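Open Holding of Fruit Peel on the Kitchen Counter: The Rind Household Study
Usman Cheema
Last updated: December 26, 2024
Reading time: 5 min

4. Interim vessels and liners

4.1 Definition of the holding stage

Studies of household food waste usually record two points: the moment at which a part of the food is separated for discard, and the moment at which it enters the bin or the compost container. The period between them is treated as negligible. In the Rind diaries it was long enough to be coded as a stage of its own. Peel was set down on the counter, left there during other work, and moved later, often together with peel from another meal. We call this the holding stage, and the object in which the peel rests the interim vessel.

The interim vessel differs from a caddy in three respects. It has no lid, it belongs to the ordinary tableware of the household, and it returns to that use after washing. A caddy with its lid left off was coded as a caddy. A cutting board on which peel remained after preparation was coded as an interim surface and is treated in Section 5.

4.2 Material and coding

The analysis draws on 3359 diary entries from 15 households in the Wudutier district. Each entry records the type of peel, the object it was placed in, the presence or absence of a liner, and the time of removal. Entries that mixed peel with cooked food were kept in the data set but excluded from the comparison of liners, as sauces and fats wet the paper by a different route. Entries with no removal time were excluded from the duration analysis only.

Vessels were assigned to one of four classes by shape: plate, shallow bowl, deep bowl, and other. A bowl was classed as shallow when its opening was visibly wider than its depth and the inner wall could be seen from a standing position. Volume was measured for one bowl per household, by filling to the rim with water. Bowls with a volume below 1000 ml were coded as small. Material was recorded as stated by the participant and was not checked.

Liners were coded as none, paper towel, newspaper, or bag. The paper towel supplied to households taking part in the weighing trial was Sirkon two-ply, used as single sheets. Households outside the trial used whatever they had, and the brand was not recorded.

4.3 Shape of the vessel

Plates were used mainly for small amounts of peel, and for peel that was discarded at the end of the same meal. Once the amount increased, participants moved to bowls. The diaries give two reasons for this. Peel on a plate slides when the plate is carried, and long strips hang over the edge and touch the counter.

Banana peel accounts for much of the second complaint. A banana opened from one end gives several strips joined at the stem. The strips do not stack. They fan out from the joined end and spring back when pressed, and the stem is stiff enough to hold the strips away from the wall of the vessel. Peel from citrus fruit, removed in short pieces, fills the base of a bowl evenly and can be compacted by hand. For the same mass, banana peel therefore takes up a larger share of the opening, and participants described a bowl as full when it still had room at the sides.

Wide bowls tolerated this better than deep ones. In a deep bowl the first peel tended to lodge across the opening and carry the later ones, so that an empty space remained below. In a shallow bowl the peels settled toward the center and overlapped.

4.4 Function of the liner

Three functions of the paper liner can be separated in the entries. The first is absorption. Peel releases moisture from the inner surface, and the sheet takes it up before it reaches the glaze. The second is protection against staining, which participants mentioned most often for white bowls. The third is transfer: the liner allows the contents to be lifted out in one movement, provided that enough of it remains free at the sides to be gripped.

The third function depends on how the sheet is placed. A sheet laid flat covers the base and is buried by the first layer of peel. A sheet that has been crumpled first and then opened into the bowl stands against the inner wall, and its corners may reach the rim. Lifting by the corners was reported only for the second arrangement. It failed when the paper had become saturated at the base, in which case the contents dropped back and the sheet tore. Two sheets laid crosswise reduced tearing, but several households objected to the use of a second sheet for material that was going to be thrown away.

In the weighing trial, vessels were emptied before the load reached 700 g. This limit was set for the strength of the paper and not for the bowls. Clakance, the earlier project from which the diary form was taken, used no such limit, and its entries on torn liners are not comparable with ours.

4.5 Condition of the peel

Condition was coded from appearance alone, on a scale running from uniformly yellow through speckled to fully brown. The scale does not measure the time since peeling. Ripe fruit may already carry dark patches when it is opened, and the edges of a torn strip brown earlier than its outer skin. The outer and inner surfaces were therefore coded separately wherever both could be seen. Where the strips overlapped, only the upper layer was coded, and the entry was marked as partial.

Placement on the counter was also recorded. Polished countertops were a minor source of error in coding from photographs, as reflected overhead light and strong shadow both alter the apparent color of peel. Codes were for this reason assigned by comparison with the white of the vessel or the liner, where either was visible.

Figure 1 shows the combination of shallow bowl and raised paper liner described in Sections 4.3 and 4.4. The peel is concentrated in the center, with a margin of paper left visible.

Figure 1. Banana peels in a shallow white bowl lined with a crumpled paper towel. Corners of the paper extend over the rim.
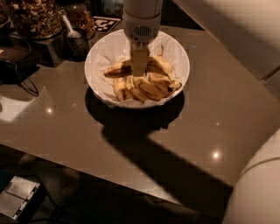 The duration analysis was run for shallow bowls and deep bowls separately. Plates were left out, as the time of removal in those entries generally coincided with the clearing of the table and could not be attributed to the vessel.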